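Findari Community Hall – kitchen and storeroom check, April
Checked by: Imelda Catacutan
Copy to: Gerardo Baluyot

1. Exit door, kitchen side – OK. Opens fully from inside. The mat was folded at one corner, I made it flat.

2. Fire extinguisher, tag 814 – OK. Pin and seal are in place, needle in the green part.

3. Fire blanket – NOT OK. It hangs behind the aprons and a new person will not find it. Please move the aprons to the other hook.

4. Fridge temperature – NOT OK. Display showed 14 degrees at 8 in the morning. Milk and cold meat were thrown away. Leonora Agbayani called the repair company, and until they come the fridge must stay empty.

5. Storage bins – OK with comment. Heavy bins go on the low shelf, and no bin stays on a table after closing time.

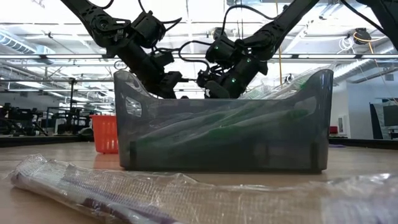 Item 5: grey see-through bin on light wooden tabletop.

6. Power cords – one fault. The cord of the urn has a split near the plug. I put a red tag on it. Do not use, even for a short time.

7. First aid box – burn gel is finished, plasters are low. Akosua Addo will buy both.

8. Floor by the sink – OK, dry when I checked. The tile I reported last time is still loose.

Open items: 3, 4, 6, 7 and the tile in 8. Please write your initials beside each one when it is done.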